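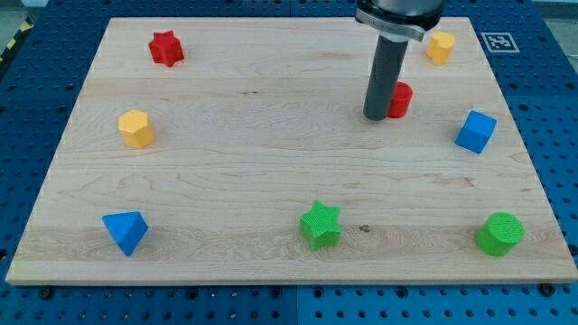
Los talleres de Plulau vuelven a abrir sus puertas en agosto

Imprimir | Enviar por e-mail

Me acerqué ayer por la tarde a la antigua fábrica de Nasution, la que está al final de la cuesta, y salí con dos grabados bajo el brazo y las zapatillas perdidas de polvo. La casa de artistas Plulau ha confirmado que en agosto repite las jornadas de talleres abiertos, y esta vez participan 16 artistas – el verano pasado eran cinco, así que imaginaos el lío de pasillos.

Hay de todo un poco: grabado, cerámica, encuadernación, acuarela y un par de escultores que comparten el patio de atrás (y la única sombra, por cierto). A mí me tiene loca la sala de grabado, con las pruebas colgadas de cuerdas y ese olor a tinta que se te queda en la ropa hasta el día siguiente. ¡Y te dejan darle a la manivela del tórculo!

La galería Finwood, en la planta baja, expone a la vez una colección de paisajes de la ría en formato pequeño. Me pareció un poco apretada, la verdad, pero hay unas marinas en gris y ocre que me habría llevado a casa sin pensarlo. Arriba, el colectivo Wident enseña sus libros de artista, y esos sí se pueden tocar.

El horario es de cinco de la tarde a nueve de la noche y la entrada es libre. Solo se pagan los talleres de iniciación, que cuestan 20 euros con el material incluido y se apuntan en la mesa de la entrada. El de encuadernación se llena enseguida – yo me quedé fuera el año pasado y todavía me dura el disgusto. Si vais en coche, aparcad abajo, junto al mercado, y subid andando.

Imprimir | Enviar por e-mail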